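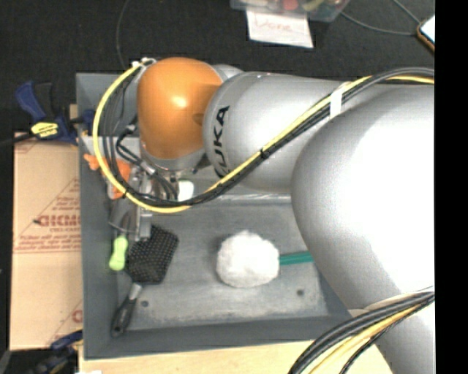
¿Dónde se guardan los utensilios y las herramientas pequeñas que se usan a diario pero que no caben en ningún cajón?

En una caja de paredes altas, sin divisiones y siempre en el mismo sitio. Llevo un tiempo haciéndolo así y de momento no pienso cambiar.

Empecé en febrero, cuando vacié los cajones de la cocina. Son cuatro y ninguno es profundo. En el de arriba tenía los cubiertos, en el segundo los cucharones y las pinzas, y en los otros dos una mezcla de destornilladores, cinta métrica, tijeras y abrelatas. El tercero no cerraba bien por culpa de un batidor.

Primero probé con los separadores Skultberg, los de bambú. Quedan bien en los cubiertos y ahí siguen. Para lo demás no me sirvieron: un pelador ocupa un hueco entero y una llave inglesa no entra en ninguno. Después compré un organizador Skevex con cinco compartimentos y lo devolví a la semana. Los compartimentos eran demasiado estrechos para meter la mano.

La caja definitiva salió de la ferretería Ibarra. Es de plástico gris, de las que usan ellos en el almacén, y me la vendieron usada. El fondo tiene arañazos y no me molesta, porque los va a tener igual en dos días. Mide lo justo para la balda de debajo de la encimera.

Las normas que sigo son pocas:

Si no veo el fondo al abrir la balda, sobra algo.
Nada con filo. Los cuchillos van en la pared y las tijeras en su funda.
Lo de cocina a la izquierda y lo de taller a la derecha. No hay nada que lo separe — se mueve un poco y se vuelve a colocar.
Lo que se moja se seca antes de guardarlo.

Natalia Rosales me escribió para preguntarme si no es poco higiénico juntar una espátula con un destornillador. Tiene parte de razón. Los utensilios que tocan comida los lavo antes de usarlos, y las herramientas manchadas de grasa no entran en la caja, van al trastero. Quien tenga espacio para dos cajas, que ponga dos.

Para limpiarla la vacío sobre un trapo, le paso una esponja con jabón y la dejo boca abajo en el fregadero. Las marcas oscuras de las esquinas salen con bicarbonato. Las otras no salen.

Me queda por resolver el rodillo, que es más largo que la caja y asoma por un lado. Ahora mismo está encima de la nevera. He visto una barra Drundilow con ganchos que podría ir en el lateral del armario, pero antes tengo que medir si la puerta abre con ella puesta.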